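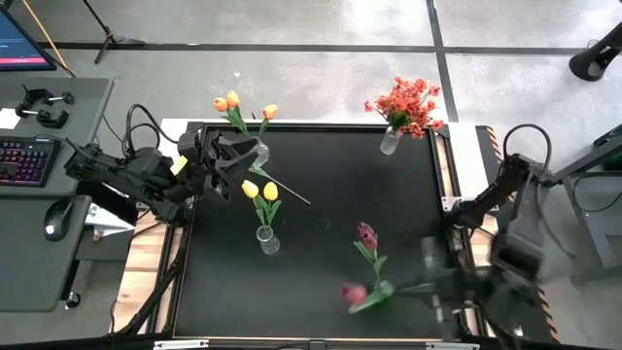
*투명한 유리 꽃병에 꽂은 주황색 튤립 조화*

# Fletirora 사업 중간 진행 보고

받는 곳: Clirnetti 기금 사업 담당 부서
보내는 곳: Pudholm 진료소 대기실 개선 사업팀
작성일: 2024년 12월 31일

지난 6월에 첫 보고서를 드린 뒤의 진행 상황을 말씀드립니다. 한국어로 쓰는 두 번째 보고서입니다. 표현이 어색한 곳이 있으면 알려 주십시오. 다음 보고서에서 고치겠습니다.

## 1. 현재 상태

Fletirora 사업은 Pudholm 지역 진료소의 대기실을 환자가 더 편하게 기다릴 수 있는 곳으로 바꾸는 일입니다. 대상은 진료소 6곳입니다. 그중 3곳은 공사가 끝나서 환자들이 새 대기실을 쓰고 있습니다. 나머지는 설계가 확정되었고, 가구 주문까지 마쳤습니다.

처음 계획보다 일정이 늦습니다. 가장 오래된 진료소에서 벽 안의 전기 배선을 새로 해야 했습니다. 이 작업은 신청서에 없던 내용이고, 비용은 진료소의 시설 예산으로 냈습니다. 기금에서 받은 돈은 배선 작업에 쓰지 않았습니다.

## 2. 의자와 자리 배치

의자는 Dahlgren에서 제작했습니다. 첫 견본은 앉는 면이 낮아서 무릎이 아픈 분들이 일어날 때 힘들어했습니다. 두 번째 견본에서 높이를 올리고 양쪽에 팔걸이를 붙였습니다. 팔걸이가 없는 넓은 의자도 대기실마다 따로 놓았습니다. 보호자가 아이와 함께 앉을 때 이 의자를 많이 선택합니다.

예전에는 모든 의자가 접수대를 향해 있었습니다. 지금은 창가 쪽과 벽 쪽으로 나누어 놓았고, 휠체어가 들어갈 자리를 줄의 끝이 아니라 가운데에 비워 두었습니다. 접수 직원들은 처음에 환자가 잘 안 보인다고 걱정했습니다. 접수대의 화면 위치를 옮긴 다음에는 같은 의견이 나오지 않았습니다.

의자의 천 색깔은 아직 의견이 다릅니다. 회색은 얼룩이 잘 보이지 않지만 방이 어두워 보인다는 말이 있고, 연두색은 반응이 좋지만 청소 담당 직원들이 원하지 않습니다. 남은 진료소에는 회색 천을 쓰고 등받이만 연두색으로 하는 방법을 제안합니다.

## 3. 소리와 조명

공사 전 설문에서 가장 많이 나온 불만은 소리였습니다. 접수대에서 말하는 내용이 대기실 전체에 들린다는 것입니다. 천장에 흡음판을 붙이고 접수대 옆에 낮은 칸막이를 세웠습니다. 큰 목소리는 여전히 들립니다. 귀가 어두운 분과 이야기할 때에는 옆의 작은 상담실을 쓰도록 안내문을 바꾸었습니다.

조명은 밝기를 두 단계로 조절할 수 있게 했습니다. 저녁 진료 시간에는 낮은 단계를 씁니다. 다만 한 진료소에서는 스위치가 약품 보관실 안에 설치되어 직원이 매번 열쇠를 가져와야 합니다. 설계도를 확인할 때 우리가 놓친 부분이며, 스위치를 옮기는 일정을 전기 업체와 정하고 있습니다.

## 4. 이용자 의견

새 대기실에서 설문지 136장을 받았습니다. 기다리는 동안 덜 피곤하다고 쓴 분이 많았습니다. 그러나 실제로 기다리는 시간은 줄지 않았고, 이 점을 불만으로 쓴 분도 있습니다. 대기 시간은 이번 사업의 범위 밖에 있지만, 설문 결과는 진료소 운영 부서에도 전달했습니다.

자유 의견에서는 다음과 같은 요청이 있었습니다.

- 순서를 부르는 화면의 글자를 더 크게 해 달라는 요청
- 외투를 걸 수 있는 고리를 낮은 곳에도 달아 달라는 요청
- 물 마시는 곳을 화장실 입구에서 멀리 옮겨 달라는 요청

화면 글자와 외투 고리는 바로 처리했습니다. 물 마시는 곳은 배관을 바꾸어야 하므로 견적을 받은 후에 다시 보고드리겠습니다.

## 5. 예산

가구 항목은 계획한 금액 안에서 쓰고 있습니다. 흡음판 항목은 계획보다 약 16퍼센트 더 들었습니다. 천장 면적을 계산할 때 복도 쪽을 넣지 않은 것이 원인입니다. 안내 표지판 항목에 남은 돈이 있어서, 그 돈을 흡음판 항목으로 옮기는 것을 허락해 주시기를 부탁드립니다. 전체 금액은 바뀌지 않습니다. 영수증과 항목별 표는 별도의 파일로 보내 드렸습니다.

## 6. 다음 단계

남은 진료소의 공사는 한 곳씩 차례로 합니다. 동시에 하면 더 빠르지만, 공사 중인 진료소의 환자를 가까운 곳에서 받아야 합니다. 의자는 공사가 끝나는 순서대로 Dahlgren이 나누어 배송하기로 했습니다.

기금에서 결정해 주셔야 하는 것은 흡음판 항목의 예산 이동과 의자 천의 색깔입니다. 색깔은 다음 가구 제작이 시작되기 전에 답을 주시면 일정에 영향이 없습니다.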